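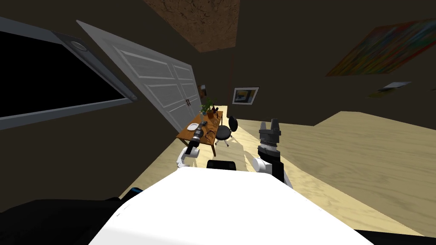 ## Notes from the October open day at Haltar

The simulation laboratory at Haltar opened its doors to outside visitors one Wednesday in October, and I attended on behalf of the reading group that follows household automation in our region. The invitation promised a full afternoon of demonstrations, a short tour of the workshop, and time for questions. What follows is a record of the visit, written up for members who were unable to travel.

Registration took place in the main corridor. The organizers had issued 104 passes and divided the visitors into groups by color. My group was sent first to the simulation room, where the seats faced a wall display and two workstations stood on a side bench. The tour of the workshop came later in the day.

### The simulated bedroom

The program shown to us is called Prata. It renders furnished rooms and places a two-armed robot inside them, and the operator works from the robot's own point of view. The room chosen for our session was a bedroom with a small wooden desk, a black office chair, and a white double door. The host explained that the staff use this room often when they train new operators, as the desk holds objects of very different shapes: a potted plant, a round white plate, and a pair of glasses with thin frames.

I had expected the view to be level, as it would be in a game or an architectural tour. It is not. The floor runs uphill to the right and the window leans at a steep angle. The operators appeared to be quite used to this. The host remarked that a new operator is given an hour with a tilted view before any task is assigned, and that most people stop tilting their own heads well before the hour is over. I confess that I was still tilting mine at the coffee break.

The left arm was reaching toward the desk when our group was invited to come closer to the display. Its gripper is a dark gray cylinder, while the right arm carries a parallel gripper with two blocky fingers. A visitor asked why the two arms did not match. We were told that Prata allows the operator to fit each arm separately, and that the pairing is changed from one exercise to the next so that no one becomes attached to a single tool.

### Questions from the floor

The question period lasted longer than planned, and I noted the points most likely to interest our members.

**Lighting.** Several visitors found the walls too dark. The staff replied that the light level is a setting, and that a dim room with a bright floor is one of the harder cases they prepare. The brightly lit planks draw the eye away from the desk, and an operator must learn to look past them.

**Glasses.** A member of the audience who works in home care wished to know whether the robot would be able to pick up a pair of glasses. The answer was cautious. In simulation the attempt costs nothing and may be repeated as often as one likes. On the physical machine, known as Livonero, the exercise is still done with a solid block of the same length. I appreciated the candor of this reply.

**Furniture.** The rooms in Prata are assembled by hand from a shared library. The framed picture and the large abstract painting were placed by the person who built the room, and I was pleased to learn that staff members take some pride in their decorating. The painting, in streaks of red, orange, green, and yellow, was admired by more than one person in my row.

**Time.** A typical exercise is limited to 4 minutes. An operator who runs over the limit is stopped and starts again from the opening position.

### The workshop

After the break we were taken across the yard to see Livonero itself. The machine was powered down for most of our visit, which disappointed the younger guests, although it was started twice so that we might hear the motors. It was quieter than I had been led to expect – a low hum, and then a click when the joints locked.

Two benches in the workshop are given over to spare wrist parts supplied by Branduris. The technician on duty let us hold one. It was heavier than it looked, and the edges had been rounded off after an earlier batch caught on sleeves. Visitors were asked to remain behind the yellow line whenever the power was on, and the rule was enforced politely and without exception.

I would have liked a longer explanation of how an exercise in Prata is carried over to the physical machine. The handout gives this subject a single paragraph, and the technician referred us to a talk that had taken place that morning, before the general visitors were admitted. I have written to request the slides and will add them to the group folder if they are sent.

### Practical remarks for members

The next open day has not been announced. Members who wish to attend should note the following:

- Parking at the front entrance is reserved for staff. The lot behind the yard is open to visitors and had plenty of space at noon.
- Each group is limited to five people at the workstations, with the remainder seated. It is advisable to sit on the left side of the room, where the display is easier to read.
- Coffee is provided. Lunch is not.
- Photography is permitted in the simulation room but not in the workshop.

The handout is available on paper only. I have two spare copies and will bring them to our next meeting.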